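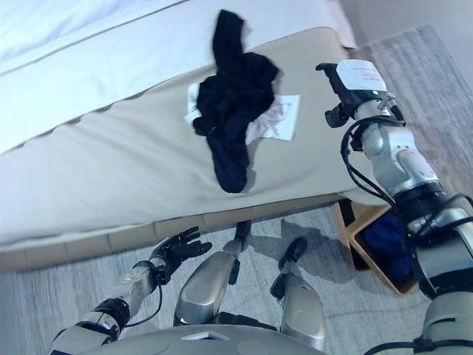 The bedside station from the robot's head camera, with the black garment on the mattress edge and the wooden basket at right.

Visit report: Standen shared workshop, home robot build
Oct 20, 2018

Standen is a members' workshop on the second floor of a former print shop. The main room has the usual lathe, two drill presses and a laser cutter with a queue. The back room has been set up as a bedroom, and the humanoid called Gemura is being taught to pick up clothes in it. I went to look at the arms and wiring, as our own group is planning a smaller build and has not settled on a cable scheme.

Panya Khunthong did the mechanical work and showed me the hardware. Kornél Gál writes the control software and was at the desk for most of the visit. The build has six regular contributors, two of whom were in.

Mechanical

The arms are silver-gray metal segments with black joints, ending in black hands. The left hand has five fingers, and I was told the right is built to the same drawings. The thighs have large silver covers over black lower legs. Khunthong said the covers were the third attempt. The first set fouled the hip at full flexion and the second rang like a bell whenever the robot shifted its weight.

Total outlay so far is $1568 on fasteners, bearings and cable alone, tracked in a spreadsheet I was allowed to read. Motors are on a separate sheet and I did not ask. The cable line was larger than I would have guessed. Most of it went on replacing runs that had been cut too short.

Cable routing

The arm cables are external. They loop around the segments and curve out past the elbow on the right side, with a thinner loop hanging under the left forearm. I asked whether internal routing had been considered. It had, and a test forearm was made, but changing one connector meant taking the wrist apart. With the cables outside, the same job is done standing up with a pair of side cutters and a tie.

The cost is snagging. Gál keeps a log of stopped runs, and of 294 attempts at the bedside task, 42 ended with a cable caught on something. The bed rail is the main offender, as the left arm comes down close to it when the robot braces for a reach. Khunthong intends to try a fabric sleeve on the forearm first and a shorter loop second. I would have done it in the other order, but a sleeve can be taken off again and a short cable cannot be made longer.

Head camera and reach

The head camera looks down past the torso, so the robot's own thighs and feet take up much of the lower view. Gál masks them out using the joint angles. The mask is generous at the edges, and he accepts losing a strip of floor beside each foot. He said an object lying in that strip is ignored until the robot steps back, and that this has not been worth fixing.

The right arm does the reaching toward the mattress. Dark clothing on a pale mattress is easy to segment. Dark clothing in the basket is harder, and the navy item in there gives the software trouble once something black goes on top of it. The depth data helps if the pile has any height. For a flat pile Gál has nothing yet beyond a second look from a different angle.

The gray rug stays down for all runs. Khunthong prefers it to the bare boards for foot grip, and the gait parameters were tuned on it. Moving to a hard floor would mean tuning again, for which there is a half-written procedure called Fatau. I was shown the file. It ends after step four.

Software

The planner, Thaweesak, was started for a different arm at a different workshop and has been carried over with changes. It plans one hand at a time. The other hand is treated as an obstacle, which is conservative and makes some simple reaches look roundabout. Planning takes long enough that the robot pauses before each motion. Gál thinks half of the pause could be removed by caching and has a branch for it that does not yet build.

Logs are written as plain text, one line per joint event, and are readable without any tool. I have asked for a sample and will pass it to our group when it arrives.

Points to follow up

Wrist connector type and supplier. Khunthong will send the part number.
Whether the forearm sleeve restricts elbow travel.
Torque figures for the hip at full flexion – measured, but on a whiteboard that has since been wiped.
Drawings for the thigh covers. They are free to use, though the hole spacing on sheet two is wrong and should be taken from the part.

Access to the building is from the yard side and the bell does not ring upstairs, so phone ahead. Parking is in the street. The next open afternoon will be posted on the workshop's notice page, and I intend to go back once the sleeve has been fitted.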